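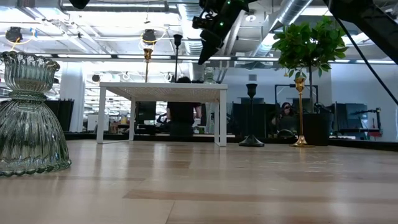
Heat pump tumble dryers: a small moan in several parts

1/ So our old vented dryer finally packed up in August and I've been shopping for a heat pump one. How hard can it be, I thought. Reader, I now have opinions about refrigerant.

2/ Most of the ones I looked at run on R290, which is just propane (yes, the barbecue stuff!). It's only a tiny sealed amount and I'm not worried about it. What I wanted to know was who'd fix the thing if it leaked.

3/ I rang three repair places. Two said they don't touch the sealed system on any dryer, full stop. They'll do belts, pumps, door catches, all that, but if the gas goes you're buying a new machine.

4/ The third was Ashok Sachdeva at Clalteck, who was lovely and stayed on the phone for ages. He does do them, but he's got to have the right kit and good ventilation, and he'd rather take the dryer away than work in somebody's cupboard under the stairs. Which is exactly where ours lives, of course.

5/ He charges £133 for the call-out and collection, parts on top. Fair enough, I think? But you can see why people don't bother on a cheap one.

6/ Anyway I've gone for the Orska. Slower than the old one by miles, but the towels come out fine and the kitchen window doesn't steam up any more. Will report back when I've cleaned the filter a few times.

2,804 likes · 133 reposts

Replies

Undent: Ours is under the stairs too, leave the door open when it's on!

Holovko: does it hum? my mum's one hums

More from this account
Descaling the kettle, again
Why is my fridge drawer full of water
Induction hob, month 3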